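The Slow Business of Seasoning

Timber is sold by volume and judged by eye, but its behaviour in a finished piece depends largely on a quantity that neither buyer nor seller can see. Moisture content, the weight of water in a board expressed as a percentage of its oven-dry weight, governs whether a drawer will run in winter and whether a wide panel will stay flat.

At the Skikgate yard, where Stijn Hendriks has bought and dried hardwood for 27 years, the figure is chalked on the end of every stack and revised by hand. Green ash comes in from the saw and is laid on stickers, the thin battens that separate one layer from the next and let air pass between them. The stickers must line up vertically. If they wander, the boards above take the load at unsupported points and dry with a permanent bend.

"People ask for dry wood," Hendriks says. "I ask them how dry, and for which room."

The question has a physical basis. Water in timber is held in two ways. Free water occupies the cell cavities and leaves first, with little effect on size. Bound water sits in the cell walls, and once it begins to go the wood shrinks. The change-over, known as the fibre saturation point, falls at a little under a third of dry weight for most species. Below it, every further loss alters the dimensions of the board.

Shrinkage is not equal in all directions. Along the grain it is small enough to ignore in furniture. Across the growth rings it is appreciable, and around them it is commonly close to twice as great. A flat-sawn board therefore cups as it dries, the edges lifting on the face that was nearer the bark. A quarter-sawn board of the same width moves less and stays flatter, and costs more on account of the waste in cutting it.

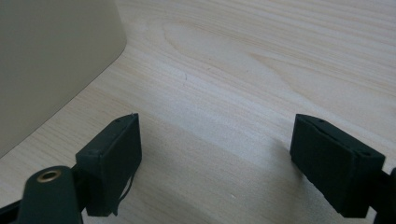

Issue 214 | Page 15

Makers have long built with this movement in mind. The frame-and-panel door leaves its panel loose in a groove so that it can swell and shrink without splitting. Solid table tops are fixed with buttons or slotted plates. A top glued rigidly to its rails will generally crack within a few heating seasons.

Aurelia Lazăr, who runs the drying kilns at Gadumex, regards most failures as a matter of haste. When the surface of a board dries far ahead of the core, the outer layer tries to shrink around a centre that has not yet moved, and fine checks open along the face. If the shell then sets in its stretched state, the stresses reverse later on, and the board closes on the saw as it is ripped. The trade calls this case-hardening, although the wood is no harder than before.

Her remedy is a conditioning period at the end of each run, with humidity raised so that the surface takes up a little water and the stresses relax. She cuts a comb-shaped sample from a test board afterwards. If the prongs stay parallel, the load is released. If they pinch inwards, it goes back.

Target figures depend on use. Joinery for a centrally heated house is usually dried to roughly 9 per cent, while garden furniture can be left a good deal wetter. Air drying alone will not reach the lower figure in a damp northern climate — the stack comes to rest with the air around it and stays there.

Hendriks keeps his air-dried stock all the same. Some of his customers prefer it for steam bending, and he considers the colour of slowly dried walnut to be better. His September intake is still on stickers beneath the north shed, with the ends waxed and the chalk figures yet to be revised.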